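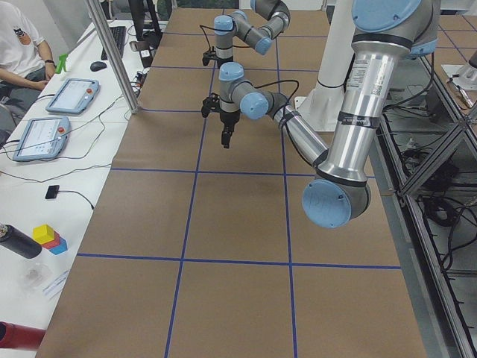 Chibuzor Eze
Collections Manager, Lindine Motorcycle Museum

Progress report to the Gajewski Fund, 11/28/18

The grant supports the cataloging and repair of the Tallari papers and the return to running order of one Tallari V-twin. Work on the papers is on schedule. Work on the engine is behind.

The factory records came to the museum in 30 crates, stored for many years in a damp building. All of the crates have been opened and their contents dried and sorted. Of the 858 engine drawings, 417 have been cleaned, flattened and entered in the catalog. The dispatch ledgers list almost 3,000 machines by frame number, with the dealer and the date each one left the works. Two ledgers from the sidecar department are missing and are presumed lost.

The V-twin has been fully taken down. The crankcase is sound, but the rear cylinder is cracked below the exhaust port and cannot be safely repaired. Renent Foundry has agreed to cast a new one from the original drawing. The pattern was approved in November. The front cylinder has been rebored and the magneto rewound. The gearbox needs new bushings throughout - a cost not included in the first budget, which the museum will meet from its own funds. 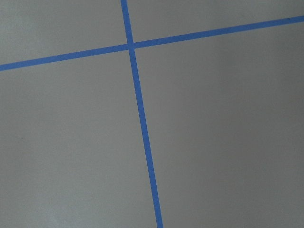 Will the delay to the engine affect the total grant requested?
The total remains the same. The museum asks only that the final payment for the casting be moved to the next grant period, when the foundry will send its invoice.

The next stage of cataloging will cover the remaining drawings, beginning with the forks and brakes. Owners' requests for frame number searches are being held until the ledger index has been checked.

Lindine Motorcycle Museum | Contact the Collections Office | © 2018 | Back to top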